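Irkholm Shared Office – Tenants' Working Group on Furniture and Desk Space
Minutes of the meeting of February 28, 2024
Posted by the Office Secretary

We use cookies to remember your sign-in and to count visits to this page. Accept / Manage settings

Present: representatives of Tilon, Ziltness and Ciobanu; the building manager; the Office Secretary (minutes).
Apologies: one representative of Ziltness.

1. Minutes of the previous meeting
The minutes were approved with one correction. Under item 4, "filing cabinets" should read "shelving units."

2. Matters arising
The building manager reported that the worn carpet tiles at the kitchen entrance had been replaced. The request for a second coat stand remains open.

3. Budget
The Secretary presented the furniture account. The balance stands at $2,296, against the $2,000 allotted for the current period, the difference having been carried forward. An invoice of $232 for replacement desk lamps has been approved and will be charged to this account. Ciobanu asked that future invoices be circulated before the meeting. This was agreed.

4. Shelving
Ziltness proposed that two further shelving units be purchased for the window side at a cost of $700. Tilon supported the purchase but noted that the present units are not used evenly – some compartments hold only a mug, while others are packed with binders. After discussion it was resolved to defer the purchase to the March meeting and to review the use of the existing shelves in the meantime.

5. Desks and personal items
The group considered the draft rules for the open-plan area. The following was agreed:

Desks in the open rows are to be cleared at the end of each working day. Cups are to be returned to the kitchen.

Plants are permitted on top of shelving units, provided that each stands in a pot with a saucer and that one tenant is named as responsible for watering. Plants are not to be placed on the white desks.

Pen holders and desk lamps may remain in place overnight. Lamps are to be switched off at the base or at the wall.

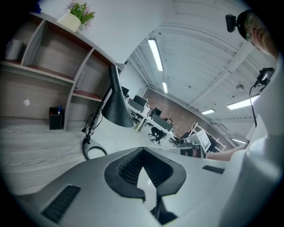

Tilon asked whether lamp cables should be secured along the back edge of each desk. The building manager will obtain clips and fit them first at the desks next to the shelving, then along the rest of the row. Ciobanu requested that no adhesive be used on the wood-grain surfaces – the marks left by earlier tape have proved difficult to remove. The request was accepted.

6. Any other business
Ziltness reported a loose door knob on one of the cupboards near the printer. The building manager will inspect it.

A question was raised about the noise of chairs being moved during calls. Felt pads will be ordered and charged to the furniture account.

7. Next meeting
The group will meet again in March. Items for the agenda should reach the Secretary one week in advance.

Contact the Office Secretary | © Irkholm Shared Office | Back to top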